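Part-Time Assistant for Small Figurines (Sorting and Shelf Display)

Prerkow is a small shop and archive for collectible mini figurines. We buy private collections, sort them, and sell them again one by one or in sets. For our room in Grollmont we are looking for one person who likes small things and has patience with them.
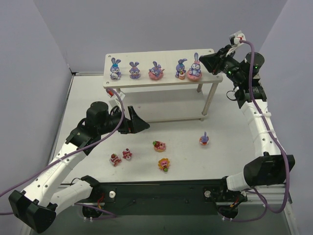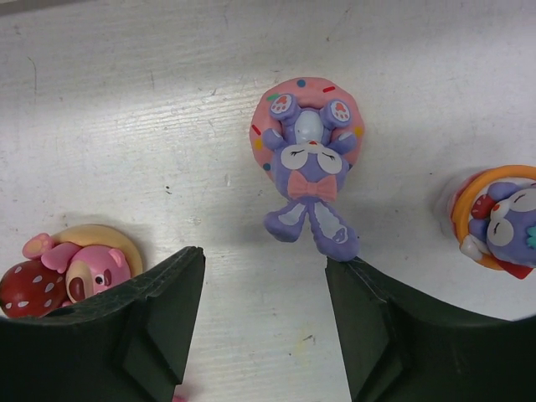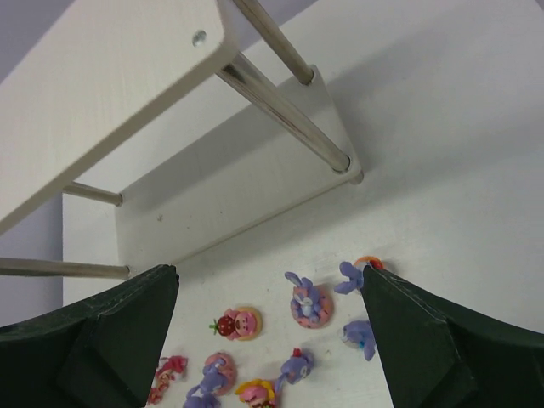 Bunnies, sweets and other small figures at our white table with the rack.

The position is for 2 afternoons per week, starting after May 18, 2019. At this moment our list has 3,242 figurines, and over 399 of them still wait for their place. Most are animals and desserts, and many are both in the same time, so a good eye for small differences is really needed. A teal bow and a pink bow make two different entries in our list.

Your tasks will be:
Unpack the boxes which arrive from sellers and put the figurines on the table
Group them by series and by character, then set them in a line on the shelf
Check the paint on faces, ears and bows, and write down every scratch
Compare each piece with the Penner list (we will teach you how to read it)
Pack the sold sets in tissue paper and close the boxes

We would like that you have calm hands and clear handwriting. Experience in a toy store or a museum is welcome, but we do not ask for it. You should be able to sit or stand at a table for three hours, with a break in between. The figurines are small and the rack is low – please tell us if you need a different chair or a stronger lamp.

We do not clean figurines with any liquid without asking first. In April one full Vurell set lost its color in this way, and we were sad about it for a long time.

The first 30 days are a trial period for both sides and are paid the same as later. Tea is free. Boxes are never heavy, but there are stairs to our door and no elevator.

To apply, please send a short letter to Tímea Hegedűs at the Prerkow office in Grollmont. Write which afternoons are possible for you, and tell us about something that you collected or kept in order – stamps, buttons, recipes, anything. A photo of yourself is not necessary. We answer every letter, also when the answer is no.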